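Print this article | E-mail this article
Last updated: June 10, 2023
14 comments | 32 shares

The Little Oil Check That Keeps Showing Up

My aunt left me a bunch of quilts, a cranky piano and a share of the oil and gas under 117 acres I had never set foot on. The quilts I understood right away. The piano took a weekend and four strong cousins. The mineral rights took me the better part of two years, and I still keep a folder of questions by the phone.

If you've never owned minerals, the first statement is a shock. Mine came from an outfit called Surnollow, and it was three pages of columns with a check stapled to the last one. The check was for seven dollars. I laughed out loud in the post office (the woman behind me moved back a step), and then I drove home and tried to read the columns, and I stopped laughing, because I couldn't follow a single line.

So I called Erzsébet Veres, who spent most of her working life as a landman and now helps families like mine sort out what they've inherited. She asked me to read her the long decimal in the fourth column. I read it. She asked me to read it again, slower.

"That's your share of the well," she said. "Before you look at the price or the volume or anything else, you find out whether that number is right."

It turned out to be a family project. The tract sits inside a bigger drilling unit called Farncombe, and the well draws from the whole unit, so my piece gets measured against everybody else's. My unit is 675 acres. You take your acres, divide by the unit, multiply by whatever fraction you own and then multiply by the royalty in the lease. I did it on the back of an envelope, got a number that didn't match, did it again and still didn't match. I'd used my aunt's whole interest when she had left half of it to my uncle's kids - something I would have known if I'd read the will past the part about the piano.

Once the decimal made sense, the rest of the statement got friendlier. There's a line for oil and a line for gas, each with its own month and price. There are taxes. And then there are the deductions, which is where people get hot under the collar. Gathering, compression, treating, hauling - whether any of it can come out of your share depends a lot on the wording of the lease and on the state you're in. My aunt signed hers at a kitchen table, and the clause on costs is one sentence long. I've read it so many times I could sing it.

The other surprise was how fast a new well tapers off. Farncombe got a second one last June, drilled by Fekero after it took over as operator, and our first payment on it was $1,000. I told my husband we were going to redo the porch! The next one was smaller, and the one after that was smaller again. Erzsébet wasn't surprised a bit. Shale wells tend to come on strong and drop quickly in the early going, she told me, and then they can dribble along for years. We did not redo the porch. We bought a very nice screen door.

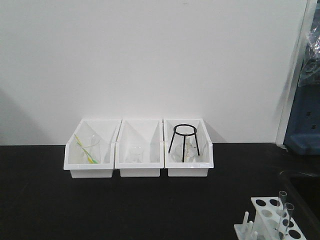
Should you sell when somebody mails you an offer? Get the decimal confirmed first, then find out what's permitted or planned nearby, and let the letter sit while you do it. Offers tend to land when there's activity in the area, and the buyer has usually looked at the maps more recently than you have.

I've had a few of those letters now. The best one came from a company called Illés, with a check already made out and a deed folded behind it. It was a good-sized check and I'll admit I propped it against the toaster for a few days. Erzsébet had me read the deed all the way down, and the description covered every acre my aunt had owned in the county, including some with no well on it at all. I put it in the folder.

My cousins went the other way and sold half of theirs, and they seem perfectly happy with it. One has a new truck. I'm keeping mine for now, mostly because I've finally learned to read the thing, and it would be a shame to quit right after that. The latest statement came in yesterday's mail, with a new deduction I don't recognize. I have a call in.

Print this article | E-mail this article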